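Skurnerstead Robotics Club
Pre-session inspection checklist, kitchen tasks bench
Session date: 2023-08-17
Inspected by: Dariusz Kurek
Task for the session: breakfast task (toaster)

1. Floor and access

1.1 Walkway on the operator side clear. Yes.
1.2 Crates and kit boxes kept back from the bench. Yes. Crates stay on the floor and are not to be used as a step.
1.3 Cables along the wall, not across the walkway. Yes.
1.4 Closed shoes for everyone in the bench area. Yes, after one student changed out of sandals.

2. Bench

2.1 Table stable, feet locked. Yes. One foot needed half a turn.
2.2 Surface clean. Acceptable. Smudges and scuffs do not affect the task, but crumbs must be brushed off between runs.
2.3 Paper, towels and packaging removed from within 50 cm of the toaster. Yes.

3. Hand and arm

3.1 Finger screws checked with the hand driver. Yes. Two were slightly loose and have been nipped up. Do not use the powered driver on these.
3.2 Finger covers free of cracks. Yes.
3.3 Full open and close with nothing in reach. Done, no sticking.
3.4 Speed limit set in the Jostine software. Yes, 30 per cent. The team asked for more and the answer is no until they have a full set of clean runs.
3.5 Emergency stop pressed and reset from both positions. Yes. The arm stopped each time.

4. Toaster

4.1 Portable appliance test label in date. Yes.
4.2 Plug and lead undamaged, lead routed away from the arm. Yes.
4.3 Slot empty and free of old bread before switching on. Yes.
4.4 Lever moves freely by hand. Yes. 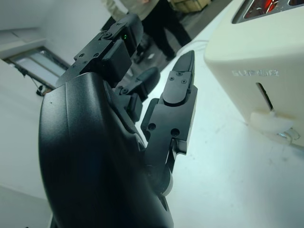

Fingertips may approach the side with the lever and may press the lever. They must not go over or into the slot at any time while the toaster is plugged in. The team has set a no-go zone above the slot in the program, and I asked them to show me that it works with the plug out before I signed this section. It did.

4.5 Toaster cooled between heated runs. To be watched. The rule is a 2 minute cycle at most, then unplug and wait until the slot is dark and the body can be touched. Last week the wait was cut short more than once.
4.6 Socket switch within reach of the adult in charge. Yes.

5. People

5.1 One named person on the emergency stop, doing nothing else. Yes.
5.2 Everyone else back from the bench when the arm is live. Partly. Two of the younger members drift forward to look. Put tape on the floor.
5.3 Safety glasses. Not required for this task.

6. Fire and first aid

6.1 Extinguisher and fire blanket in place. Yes. Blanket moved nearer to the door.
6.2 First aid box stocked. No. Burn dressings are missing. Order with the next Catex delivery and borrow a pack from the office until then.

Actions

Floor tape to go down before the first live run.
Burn dressings to be borrowed before any heated run.
Spare finger screws to be bought from Ostrowski. We have nearly run out.

Result: passed for unheated runs. Heated runs may start once the first two actions are done and initialled.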